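3.2 Setting and shared storage

The study took place at Plisitz, a packing firm with one day shift and one evening shift. Staff at the site are not given their own desks, and most do not have a fixed work station. Personal items are kept in lockers, and the lockers are shared between shifts. We chose the site for this reason. Earlier work on shared storage has mostly looked at schools and swimming pools, where a person uses a locker for an hour or two and then leaves. Much less has been written about places where the same people share the same lockers for years.

We sent a short survey to all 300 employees in April and received 254 usable replies. The survey asked how often people used a locker, whether they tried to get the same one each day, and what they did when it was taken. Replies were anonymous. Dewanti Nasution and Haziq Chong coded the open answers separately and then compared their codes. Where they disagreed, the answer was read again by Afiq Tjoa, who made the final choice.

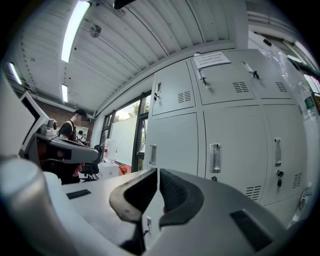

The survey was followed by 10 interviews, each held during paid time. Six of the people interviewed worked days and four worked evenings. Interviews were held in English or in the language the person preferred, and all quotations in this paper are given in English. We did not ask people what they kept in their lockers. Several told us anyway — mostly shoes, food, and a change of clothes.

3.3 Informal ownership

The firm's written rule is that any free locker may be used by anyone. In practice, most of those we interviewed spoke of "my locker" and could explain how it had become theirs. Length of service was the reason given most often. One packer on the day shift said that she had used the same compartment since her first week and that new staff "learn it fast." Another said he would move if someone asked him, but that he had never been asked.

Claims of this kind were rarely written down. People relied on small signs, such as a sticker inside the door or a coat left over a weekend. Two of the evening staff described leaving a cheap item behind on purpose, so that the space would look taken.

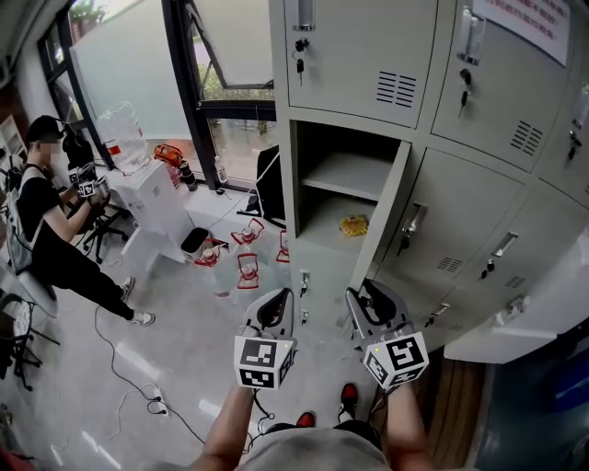

Figure 2. Metal locker cabinet with individual compartments.

Keys were the most common subject of complaint. Under the written rule, a key stays with the locker and is removed only while the locker is in use. A key hanging in a closed door, as on the two upper doors in Figure 2, should therefore mean that the compartment is free. Those we interviewed did not always read it that way. Four said they would open such a door and look before putting anything inside, and one said she would not open it at all if she knew who normally used it. Irfan Siregar has called this "soft holding," and we use his term in the rest of the paper.

Keys taken home were a separate problem. The firm keeps a spare for each lock, but 8 of the 10 people interviewed did not know whom to ask for one. The shift leads we spoke to gave different answers to the same question. We return to this point in Section 4, where the Plisitz results are compared with those from the Hoekstra site.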